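My sister asked me last month whether she should wait for a house robot instead of hiring somebody to help with our mother's paperwork and laundry. I told her to hire somebody. She wanted reasons, so I wrote them down, and this is a longer version of what I sent her.

I worked in office services for a long time before I retired, and I still read a fair amount about automation. The videos are much better than they were. Machines can fold a towel now, if the towel is laid out the right way. They can load cups into a rack. On a shop floor they do very well with anything that arrives in the same place every time, facing the same direction. A friend of mine, Esperanza Hutchins, runs a small packing room and has two arms from Pisar that put boxes on pallets all day. She likes them. She also still has people doing the returns, because every return comes in differently.

Paper is where I have the most doubts.
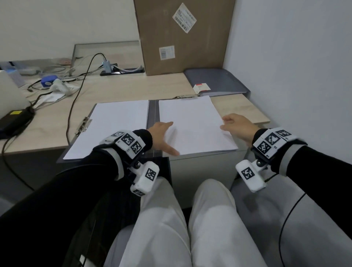

Filing was most of my job for the first few years, and I never thought of it as skilled work. You took the binder down, opened it, found the right place, put the sheet in and closed it again. But look at what the hands are doing. The left one has its fingers spread on the stack, the right one has its fingers curled over the far edge, and the two of them work on the same pile of paper. I must have done that thousands of times without once deciding where a finger should go. You feel whether you have one sheet or three. If the holes snag on a ring, you feel that too, and you ease off before anything tears.

A gripper with two flat fingers doesn't have much of that. I have seen one turn the pages of a hardcover book, slowly, and it did fine. Loose punched sheets are worse. They slide over each other, they stick together, and they bend when you want them to stay flat. Then there is the desk itself, with cords running over it and other things standing in the way. A person reaches past all that without thinking.

I put this to Lucinda Nguyen-Tran, who used to work down the hall from me and now fixes warehouse equipment. She thinks I am too gloomy. Her view is that scanning will get rid of the binders before any robot learns to handle them, and she may be right about offices. It won't help my mother, who keeps every statement from the gas company and wants to hold it in her hand.

My sister hired a woman who comes in two mornings a week. She has the 2019 folder sorted already and is partway through the next one.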